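Network Cables and Plugs: Frequently Asked Questions
Pathak Workshop Supplies, updated October 2024

Which cable do I need for my equipment area?
For most customers the Joreck patch cable is enough. We keep it in blue, gray and black, and the color makes no difference to the signal. Many workshops choose one color for network and leave black for power, so the two are easy to tell apart.

What is the boot on the plug?
It is the soft cover behind the plug. It protects the small clip and stops the cable from bending too sharply at the end. Please hold the cable by the plug or the boot when you pull it out, never by the cable.

How many cables are in one box?
A box of Joreck has 49 cables. The Pendent box is smaller and has 11. We can also sell single pieces, please ask for item 502.

Can I use a network cable in a round metal connector?
No, these are two different families. The round type has a ring with ridges, for a good hold with the fingers. For it you need a cable from the Itov list.

A round connector with black cable, and a blue network cable held at its plug:

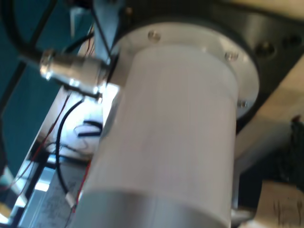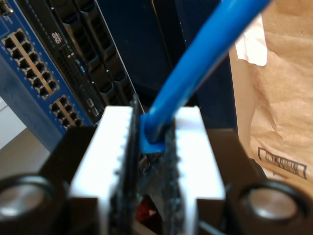
Can I return a cable that I have cut?
Unfortunately we cannot take back cut cables. Cables in full length can be returned if the bag is not opened. In July our warehouse is closed, and returns are then handled the month after.

Do you give a discount?
Yes, for orders from 200 pieces. Write to us before you order and we will send you the price.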